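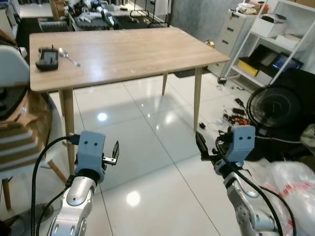 Page last changed: 5/27/22

About Celtach

Celtach is a small firm that writes working rules for people who use robot arms in ordinary rooms – flats, offices, classrooms and shared workshops. We also run arms ourselves, in our own rooms at Brovden, and every rule we publish has been used there first.

We began with one customer, Kanaan, who had bought several two-armed machines and had no house rules for them. The maker's manual covered fitting and power. It said very little about where to stand, what could be left on a table or who was allowed to restart a job. We wrote 20 pages for them that winter. Most of those pages are still in our main rulebook, though the wording has been cut a good deal.

What we do

We visit sites, watch a normal working day and write down what people do. Then we agree a set of rules with the staff and come back after 90 days to see which ones are being kept. A rule that everybody breaks is either rewritten or dropped. We do not sell robots or parts, and we take no fee from anyone who does.

We also train operators. The course lasts 3 days and is held at Brovden. Nobody is passed on the written part alone, and a pass has to be renewed every January.

How we work in our own rooms

Our rooms are furnished much like a home, with wooden tables, drawers and open shelves. The work is small household handling, such as picking up a spoon from a table top. The same rules apply to staff and visitors:

One person is in charge of a run and says so out loud before it starts.

Grippers are opened before the arms are brought up to a table.

Only the things named on the job sheet may be in reach of the arms. Anything else goes on the back bench or the shelves.

Cables on the arms are checked by hand along their full length at the start of each session. A cable loop must have enough slack for the arm to reach its furthest point, and no more.

Leads and small parts are picked up off the floor before anyone walks through while carrying something.

Hands stay off the table while the arms have power. This includes straightening an object that has been knocked.

Anyone may call a stop, and the person who called it does not have to give a reason at the time. The run is not started again until the person in charge has walked round the table.

Every stop is written in the log, even a short one. We keep the logs for 60 months and customers may ask to read them.

The Brillov rulebook

Our rules are published together as the Brillov rulebook. It is free to read and copy, and you may change it to suit your own site as long as you mark what you have changed. It does not replace the law or the safety standards that apply where you are, and we will tell you if we think a site needs advice we cannot give.

The present edition has a longer part on floors and walkways, which customers had been asking for. The part on shared rooms is still being rewritten – please use the old one until then.

Visiting and getting in touch

Visits to Brovden are by arrangement. Wear flat closed shoes, tie back long hair and leave bags at the front desk. If you have found a mistake in the rulebook, send us the rule number and a line or two on what went wrong. We answer all of these, usually within the week.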